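Larkodville > Community > Makers and Menders

The Tidy Half of the Job: A Talk with Raelene Pirihi

2018-03-24
By Tegan Sheehan

Raelene Pirihi put the kettle on before I had my coat off, and we were well into our second cup before we got to paper. She has been running the paper craft table at Busstead for 15 years, and she will happily tell you that most of that time has gone into cleaning up.

"People come for the cutting and the gluing, bless them," she says. "And then they look at the mess and remember they left something in the oven. So I started teaching the sweeping as part of the class. You get your dustpan, you get your little brush, and you do it properly, the same as you'd fold properly."

She likes a dustpan with a good deep lip, and she is particular about the handle. An open, channeled one suits her best – it works as a chute when you tip it, so the small bits can run back down into a jar or a bag and be kept for next time. Shreds and curls are worth saving in her book. They go into gift boxes and around ornaments, and one year into the stuffing of a very large papier-mâché goose that still lives at her sister's house.
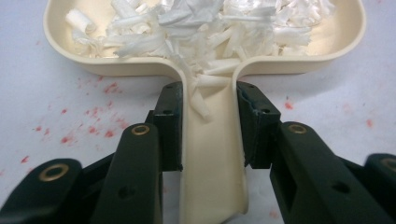

Learning to sweep a table

I asked her what there could possibly be to learn, and she laughed at me, quite kindly.

"You'd be surprised! Everyone wants to push. They push the brush hard and the paper hops right over the pan and onto the floor, and then you're down on your knees. Put the lip flat, keep it flat, and bring the pile in with short strokes. Little ones. My aunt taught me that with flour, and flour is much less forgiving than paper."

She works on a white board laid over the table, a habit she picked up from Gráinne McGrath, who ran the group before her and moved to Sutcliffe in September. The board saves the wood from glue and knives, and when the light is right you can see every speck you've missed.
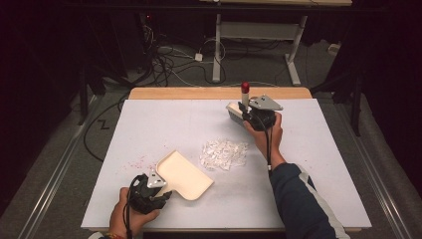
The specks are a sore point, as she is the first to admit. White scraps gather up nicely into a heap, but anything tiny and bright gets away from her. "Pink is the worst," she says. "I find pink in my shoes. I found pink in a library book once and had to own up to it." A damp cloth is her answer, folded in four and pressed down, never rubbed. She won't use a vacuum on the board, having lost too many good scraps that way, and a tiny brass hinge that she still talks about with some feeling.

We got on to storage after that, as I had rather hoped we would. Raelene keeps 200 small bags of sorted scraps on shelves in her back hall, labeled in pencil so the bags can be used again. Her husband, she tells me, has been very good about it.
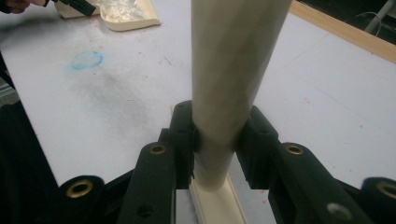
Not everything in the room at Busstead has to do with paper, and Raelene enjoys the odds and ends as much as anything. Bevan Wihongi brings whatever he has left over from jobs around Planeck, and the group finds a use for it sooner or later. She has a soft spot for tubes. A plain cream one, tall and smooth, will stand on its end and hold brushes or rolled sheets if you give it a base, and she has wrapped more of them than she could tell you. "I never can throw out a tube," she says. "Manaia Ngata made a whole lighthouse from two of them, with a gallery at the top and everything, and her little boy slept with it by the bed."

Before I left she showed me how she ends a session. Board swept, brush tapped out, cloth rinsed, and then the scraps go into their bags while everyone is still chatting, so it never feels like a chore. I asked if she ever skips it when she's tired.

"Oh, sometimes," she said. "And then I come in the next morning and I'm cross with whoever did it."

She is looking for a few more jars with wide mouths, if anybody has them, and she'd like the lids too.

Contact the editor | © 2018 Larkodville Community Pages | Back to top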